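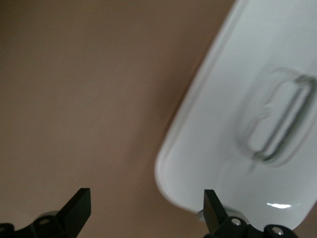

Trespass on Emgate line prompts new fencing and lower speed limit

6 Nov 2020

The operator of the Emgate branch will fence a further section of track near Enard and lower the line speed through the cutting after a man was struck by a passenger train while filming it from beside the rails.

The man, who is 28, was standing on the ballast shoulder on the inside of a left-hand curve when the leading corner of the train caught his arm and backpack. He was thrown clear of the track and taken to the hospital in Breltesetti with a broken shoulder and cracked ribs. None of the passengers was hurt. The line was closed for seven hours while the train was inspected and the site was measured.

According to the preliminary report, the driver sounded the horn twice and applied the emergency brake as soon as the man came into view. At the permitted speed a train of that type needs roughly 500 meters to stop. The sight distance on the curve is much shorter than that, and the collision could not have been avoided by braking alone.

The report also deals with clearance. Rail vehicles are wider than the track they run on, and on a curve the middle of a long car swings toward the inside while the ends swing toward the outside. Camera screens add a second problem – a wide-angle lens makes an approaching train look farther away than it is.

"People judge the gap from the rail, but the side of the car is well outside the rail," said Kamil Zeman, who led the inspection. "At this location the footpath and the track bed are at the same level, and the edge between them is hard to see. A person can walk into the danger zone without crossing anything."

Drivers on the branch have filed 22 reports of people on or near the track since January, most of them between Enard and the Wan viaduct. The viaduct is popular with photographers, and several unofficial paths lead down to it from the road.

The new fence will run along the inside of the curve and join the existing one at the viaduct. Warning signs will be moved from the road to the points where the paths meet the railroad property line. The lower speed limit takes effect at once and stays in place until the fence is finished.

The final report will include data from the train's event recorder and the video from the man's phone, which was recovered at the site.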